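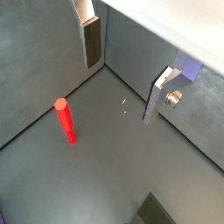

Red six-sided peg, standing upright in a gray corner.

How to re-proof a rain jacket (and when to leave it alone)

Most jackets sent back to shops for "leaking" are just dirty. Before you spend money on a bottle of anything, try washing the thing.

1. Read the care label. If it says no tumble drying, believe it over me.

2. Close every zipper and run the jacket through a gentle cycle with a plain soap cleaner. Skip fabric softener. Rinse 2 times.

3. Flick some water on the shoulders. If it beads, stop. You're done, whatever the bottle says about "every 3 washes."

4. If it soaks in, tumble dry on low for 27 minutes or so and test again. Heat often wakes up the old finish. My Husden shell came back this way and is still going.

5. Still soaking in? Now buy the proofer. I prefer spray to wash-in, which also coats the lining you wanted to stay absorbent. Spray it damp, wipe off the drips, and dry it again.

Mahnaz Sadeghi swears by the Zeltura wash-in and got a decent February out of it. I got a clammy back. Make of that what you will.

No proofer fixes peeling seam tape or a flaking inner coating. If yours is shedding white bits at the collar, put the bottle back on the shelf and start looking for a new jacket.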